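4.2 Do visual condition scores predict repair costs?

Municipal guidance in the region treats the visual condition score as a stand-in for future spending. A slab that looks bad is assumed to be a slab that will cost money soon. We find little in our records to support this. Of the 1,258 paved areas on the combined Greswood and Bondberg lists, 373 had been given the worst score at least once. Most of those were still in use, without major work, when the lists were closed on October 31, 2022.

Part of the trouble lies in what the score rewards. Inspectors are told to grade the density of surface cracking, and fine cracking is easy to see. Depth is not graded at all. A network of hairline cracks (Figure 3) can come from shrinkage in the top layer and may say very little about the base, yet the scoring sheet offers no way to record that doubt.
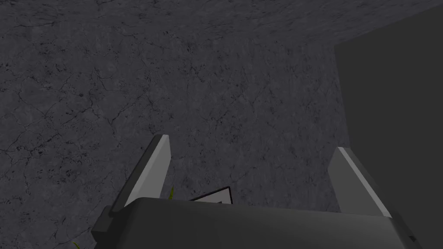
Figure 3. Fine branching cracks and small pits in a gray, concrete-textured surface, denser in some areas than in others. Computer rendering.

One reader of an earlier draft objected that we were asking too much of a cheap method, and that a town with no budget for coring has to rank its slabs somehow. We accept the point about budgets. It does not follow that the ranking is worth the staff time spent on it – a list sorted by age of construction did no worse in either town, and age is already on file.

The same reader suggested that repeat visits would even out the errors. Our data give limited comfort here. In Bondberg, 42 areas were scored by 4 inspectors working separately, all in February, and their scores often differed by more than one grade. Averaging would hide such differences without telling us which inspector was right. The Kivi scoring software, adopted in Greswood partly to settle this problem, takes the inspector's own crack rating as its main input and so carries the disagreement forward.

We also looked at the Brondden method, which adds a drainage rating to the crack score. It may be an improvement. The published case for it, however, rests on sites chosen by the people who designed it, and we were unable to obtain the list of sites that were left out.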